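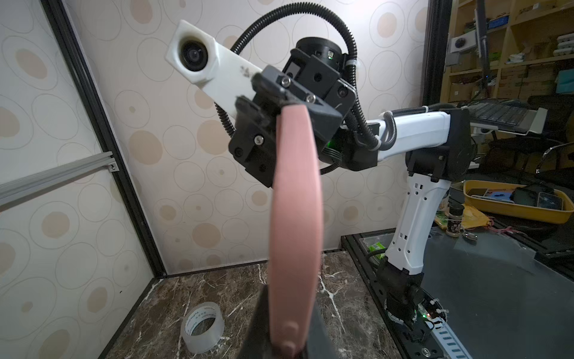
Getting the second arm out of the first arm's way

I spent most of March moving the Rorari planner from one arm to two. The kinematics took an afternoon. Everything after that was bookkeeping: which process owns which joint, which clock is right, and what a wrist camera is allowed to believe.

The cell has 2 arms on rails inside a papered enclosure, each with a wrist camera. Until this year each arm ran its own control loop and its own config file, and neither was aware of the other. That works if you never ask them to reach for the same part of the table. I wanted a handover, so I had to ask.

Collision model

The old model treated the gripper as a box. This is fine for the fingers and wrong for nearly everything else on the wrist. The camera mount sticks out on a diagonal, and the cable conduit loops well above the motor housing before it runs back down the arm. Neither was in the URDF. The planner would return a path it considered clear and the conduit would be somewhere inside the other arm's elbow.

I modelled the mount as a capsule and the conduit as a chain of spheres with a fixed radius. The conduit flexes, so the spheres are padded to cover the worst shape I could get it into by hand. It costs some workspace near the centreline. I can live with that.

Planning time went up, as expected. Most of it came back once I stopped checking pairs on the same arm that can't physically meet. Trataditz (our scene tool, the one with the terrible name) will generate that exclusion list by sampling random poses. The default of 1,000 samples is too low for 2 arms and it happily excluded a pair that does collide. I raised it and now check the list by eye before committing.

Masking the other arm

The perception side was worse. The segmenter was trained on views with one gripper in them, so when the second arm came into view it was reported as an object, with a confident grasp pose on the motor housing. The planner then tried to go and get it.

I considered retraining and decided against it. The joint states for both arms are already on the bus, so the other arm's silhouette can be rendered from the collision model and subtracted before segmentation. The padding helps here too, up to a point. If the held item is close to the other gripper, an over-generous mask eats part of the item. I dilate by a few pixels and no more, and anything that touches the mask boundary gets a lower score instead of being dropped.

The tabletop is a dark marble pattern with white veins and the walls have concentric ovals on them. Both are hard on edge-based methods. I had an old contour fallback left over from the Clasunville rig, which had a plain grey bench, and on this table it found veins. It has been deleted.

Timing

A rendered mask is only as good as its timestamp. The joint states and camera images came from separate processes, each stamping on receipt, and the offset between them reached 150 ms when the disk was busy. At slow speeds you don't notice. At handover speed the mask trails the arm and the segmenter sees a thin crescent of gripper, which it labels as an object. I lost a Sunday to that crescent.

The fix was to stamp at the driver, buffer the joint states, and interpolate to the image time. If no joint sample exists on both sides of the image, the image is discarded. Pascu, the logging layer, needed a small patch to keep both stamps, because it was overwriting the first with the second on write - so none of my older logs can be used to reproduce the fault.

Still open

The lock on the shared volume is a single mutex, so one arm waits outside while the other finishes. It's safe and slow. I'd like to split the volume into cells and reserve them along the path, but reservation needs a sane answer to deadlock and I haven't written one.

The held object also isn't in the collision model yet. For now the finger geometry is extended by a fixed length whenever the gripper reports closed, which is a poor fit for anything wide. Next on the list is attaching the segmented shape to the wrist link at grasp time and removing it on release.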